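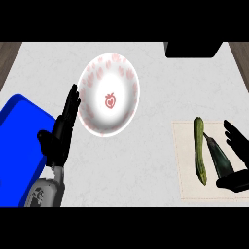
Should a simulated robot follow the same safety rules as a real one?

Most of them, and it's easier to start early. I write the speed and grip limits into the simulation before the first run, so they are already there when the same settings move to hardware. Bakari Biwott and I keep them in one plain text file that we call Horis. A limit that exists only in somebody's head doesn't count.

Our rule for logging is short. Every run gets a number, a date and the version of the limits file it used. Run 1239 was the first one where I stuck to this completely. Before that I had some 60 runs with no version written down, and I've stopped using them for comparisons – they may be fine, but I can't check.

We also agreed not to change a limit and a task in the same batch. A batch is 1000 runs or fewer. If a limit changes, the old file stays in the folder under its old name.

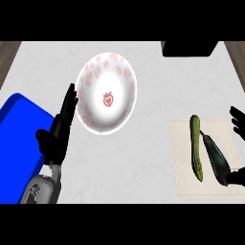

Who gets to change a limit once it's set?

Either of us can propose it, and the other one has to sign off in the file. The person proposing also writes one line on what the old value was. Bakari wants a third reader for anything to do with grip force, and we'll try that starting in March.

The file is still missing a section on stopping a run by hand. I have a draft of that, two paragraphs so far.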